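I've been meaning to write about the small stuff again, the habits that hold a week together, and since it's September and I've just moved the furniture around for the second time this year (don't ask), it may as well be the exercise corner.

When we lived in Londberg I had a whole spare room for this. Now I have a strip of tile between the bookcase and the wall, and I've grown fond of it, cold floor and all! I do my stretches there at half past six, before the kettle, with an old Lamum radio mumbling away on the shelf. According to the little notebook I keep, I've managed 119 mornings so far this year, which for me is practically athletic. Some of those were ten minutes of lying on my back thinking about toast, but I wrote them down anyway.

## Putting the mat away

For months I just left it out. It gathered crumbs, I tripped over it, and one end got a permanent sort of wave in it from being shoved against the bookcase. So now it gets rolled up every time, ridged side in, smooth side out, and I've become a bit particular about how.

I start at one end and keep the first turn as tight as I can, then push the roll along the floor with my palms, stopping now and then to nudge it straight. If it wanders off to one side I back up a little and go again, because a lopsided roll won't stand up in the corner (mine slid down behind the radiator once and stayed there for two days).
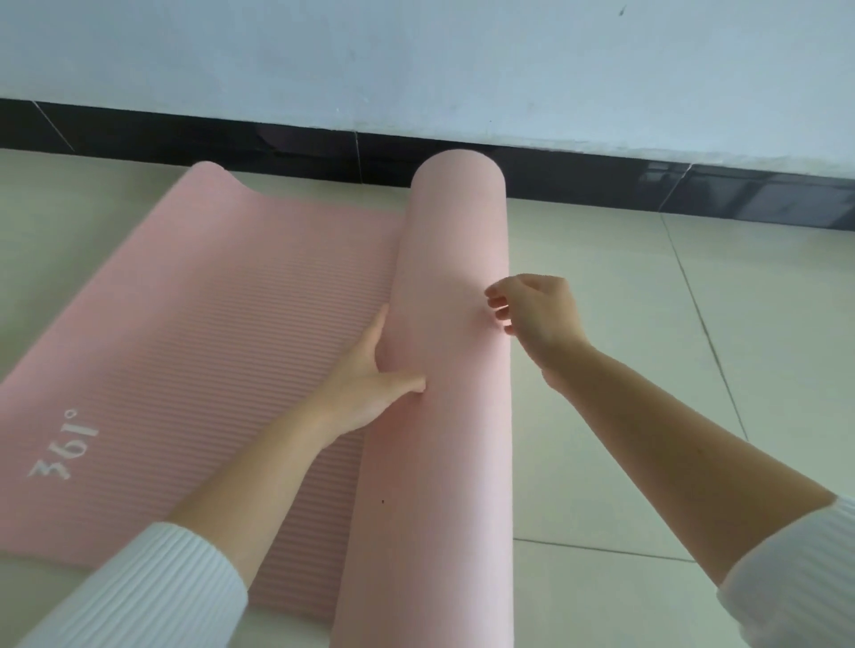

## The strap question

I still haven't found a strap I like. The stretchy one left a dent in the foam, and the one I bought at the market in Ekurport has a buckle that pinches. At the moment I'm using a strip of old cotton scarf tied in a bow, and it looks rather sweet. If you have a better idea, do leave it in the comments, I read every one of them.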